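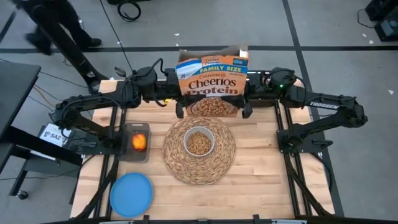 Marmont Drop-Off Recycling: Frequently Asked Questions

Quick answers to what we get asked at the gate. Will add more when there's time. If it's not on here, call the desk or just bring it and ask.

Where are you?

174 Khamphan Road, past the tire place, gate on the left. GPS sends people to the old transfer station on Brakard Street. That's closed. If you see a chain across the driveway you're at the wrong one, turn around and come back over the tracks.

When are you open?

Gate opens at 7 a.m. Closed Mondays. Closing time changes with daylight so check the sign. In December we shut early a lot, ice on the ramp. Please don't leave stuff outside the gate when we're closed, it blows into the creek.

Who can use it?

Anyone who lives in Marmont. Have something with your address on it, a bill is fine, photo of a bill on your phone is fine. Renters yes. College kids yes. If you live outside town you can still bring metal, but paper and cardboard no.

What about businesses?

Small ones, yes, up to 120 pounds a visit. More than that you need a commercial account. Form is at the desk. Takes a few days to go through so don't show up with a full truck the same morning.

Is it free?

Household paper, cardboard, cans, bottles: free. Fridges, AC units and tires cost. Prices are on the board by the scale, they change and we're not going to keep two lists going.

How many bins do I need to sort into?

Three. Paper and cardboard in one, metal in the next, plastic bottles and jugs in the last. Glass is its own thing, see below.

Do I have to flatten boxes?

Yes. Please. A box that isn't flattened takes the room of a whole stack. Pop the bottom, fold it down, done. Big moving boxes, cut them so they fit through the slot. Don't jam them in sideways, the next person can't get anything in and then it all ends up on the ground.

Cereal boxes, cracker boxes, that kind of thing?

Yes, goes with the cardboard. Take the bag out first. Box in the cardboard, bag in your trash at home. The bag is the number one thing we pull out of the paper bale. Shake the crumbs out too if you can, we get mice.

Does shiny printing matter?

No. Color ink is fine, glossy is fine. What's not fine is a plastic coating you can peel off, or foil glued on the inside. Test: tear it. If it tears clean with a fuzzy edge it's paper. If it stretches or there's a film hanging off, trash.

Freezer boxes?

Trash, sorry. Frozen dinner boxes mostly have a wet-strength coating in the paper and it doesn't break down in the pulper. Our mill won't take it. Same for most soda 12-packs meant for the fridge, we used to take those, we don't now.

Pizza boxes?

Top half usually yes. Bottom half, if it's soaked with grease, no. Tear it in two. A little cheese stuck on is a no as well, scrape it off. Take out the little plastic table thing.

Milk and juice cartons?

Not in the cardboard. Broth cartons either. There's a seperate cage for cartons next to the office, rinse them, leave the caps on. If the cage is full, it's full, take them home and try again next week.

Egg cartons?

Paper ones yes. Foam ones no. Clear plastic ones no, even with the triangle on them.

Do I need to take tape and labels off?

No. Pull off the long strips if it's easy. Don't spend your evening on it. Staples are OK too.

Wet cardboard?

If it got rained on between your car and the bin, fine. If it's been sitting behind the garage all winter, no. Moldy paper ruins what's around it. Compost it or trash it.

Shredded paper?

Paper bag, rolled shut and stapled. Not plastic. Not loose, oh please not loose. We had a windy morning with somebody's tax returns all over the lot and it was in the fence for weeks.

Books and magazines?

Magazines and paperbacks, yes. Hardcovers, rip the covers off, pages go in paper, cover goes in trash. Or try the library first, they have a cart by the door.

Wrapping paper?

Plain paper kind yes. Anything metallic or with glitter no. Scrunch it in your hand, if it springs back open it's got plastic in it. No ribbon, no bows. Tissue paper OK.

Cans?

Rinse. Doesn't need to be spotless. Labels can stay on. Lids can go inside the can, pinch the top closed a bit so they don't fall out. Aerosol cans only if completly empty. No paint cans with paint in them. Dried-up paint goes in your trash with the lid off.

Foil?

Clean foil yes, balled up, fist size or bigger. Small bits fall through the screen. Pie tins ok.

What plastic do you take?

Bottles and jugs. Anything with a neck narrower than the body. Water, soda, milk, detergent, shampoo. Caps back on. No tubs, no clamshells, no plant pots, no toys, no hangers. We know the bin at your sister's place in another town takes yogurt tubs. Different buyer.

Plastic bags and film?

NO. Not here at all. They wrap around the rollers and everything stops till somebody climbs in with a knife. Most grocery stores have a bag barrel up front. Dry cleaning bags and bread bags usually can go in there but ask the store.

So what do I carry my recycling in?

Whatever you want, just take it home again. Laundry basket, tote, old bin. If you bring it in a trash bag, dump it out and there's a barrel for the empty bag.

Glass?

Far end of the lot, the green container. Bottles and jars only, lids off. No drinking glasses, no window glass, no mirrors, no Pyrex type stuff. It melts at a different temp and wrecks the batch. Watch for broken pieces on the ground, wear real shoes.

Batteries?

Ask at the desk. Don't put them in any of the bins, ever. We've had a fire in the cardboard already. Tape the ends on the rechargable ones. Car batteries we take, set them on the pallet, keep them upright.

Electronics?

Just on collection days, posted at the gate. TVs have a charge. Wipe your own stuff before you bring it, we can't do it for you and we can't give it back once it's in the crate.

Can I take things out of the bins?

No. Insurance. If you want moving boxes, ask, we set good ones aside near the office when we have them and you can have those for nothing.

Can my kids help?

Sure, if they stay with you. Not near the baler, not past the yellow line. Dogs stay in the car.

Someone told me it all goes to the landfill anyway.

Gets asked every week. Cardboard gets baled here and trucked to the Borkix mill. Metal goes to a scrap yard. Plastic bottles go to a sorter, and what they can't use, yes, that part is trash. Loads with too much junk in them do get rejected and then we pay to dump it. Which is why all the nagging above.

Do you do pickup?

No. Curbside is a different outfit with its own rules and its own list, the number is on the side of your cart. We can't look up a missed pickup for you. If you can't drive or can't lift, call us and we'll try and find something out.

Can schools or clubs bring a load in?

Yes, call ahead so there's somebody at the scale. Same sorting rules. If it's a food drive or a party cleanup, have the kids take the bags out of the boxes before you come, goes much faster.

I think I threw something in by accident. Keys, phone, etc.

Come to the office right away, do not climb in. If the bin hasn't been pulled yet we can probably get at it. If it's already baled, no. Leave your number anyway.

Is the swap shelf still going?

On hold till the roof gets fixed. Don't leave things under the tarp.

Where do I check if you're closed for weather?

Phone message at the desk gets changed first. The sign at the gate after that. This page last, if at all.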